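Home Projects Threads Parts List About

Okay, drawer cell maintenance thread! It's Friday, the arm is behaving, and I promised a few of you I'd write up how we look after this thing. Jul 20, 2018, for anyone reading later and wondering why the settings have changed.

Quick recap for the new folks. The cell is one arm, one grey chest of drawers and a controller we call Olter. Janaka Selvanayagam wrote most of the motion side, I keep the hardware happy. The arm has now done 2575 cycles since its last full service and I'm really chuffed with that.

First job every morning is the home check. Send the arm home, wait for it to settle, then look at the joint offsets in Olter. If one has wandered more than 2 mm at the fingertip, I redo the zero before anything else runs. Don't talk yourself into "it's probably fine"! I did that once and spent the whole arvo chasing a grip fault that was really a shoulder offset.

Second job is the finger pads. They're soft, so they pick up dust, and once they're dusty, cans start to slip. Damp cloth, no solvent, let them dry. I swap the pair when the surface goes shiny. Glória Macedo keeps spares in the Florex tin by the sink (please put the lid back on).

Grey chest, white bowl on top, bottom drawer out: 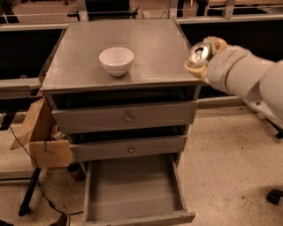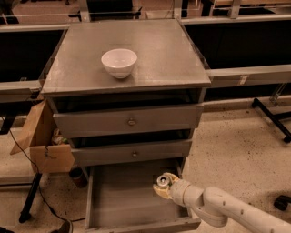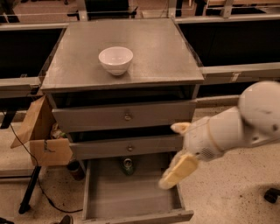 Checking where the furniture sits is the bit I get asked about most. The arm works from taught positions, so if the chest gets nudged, every one of them is off by the same amount. I start from the bottom drawer, pulled all the way out like it is in all three, and jog the open gripper down to its right side wall at low speed. If the gap matches what's in the log, I move on to the knobs on the two drawers above. The bowl gets checked last, as it's the easiest thing to put back.

Cables! Anything strapped to the wrist needs enough slack for a full turn both ways. Lertchai Chareonsuk found ours rubbing last month and re-tied it with a wider loop. Took him four minutes and probably saved us a new harness.

Still on my list: a stiffer mount for the base plate (Arif Fakir is sketching one), fresh grease in joint 3, and a proper stop for the chest feet so I can quit measuring them. I'm hoping to have it all in by September.

If you run something similar, I'd love to know how often you change pads. The crew at Stodorton reckon monthly, which sounds like heaps to me. Replies open!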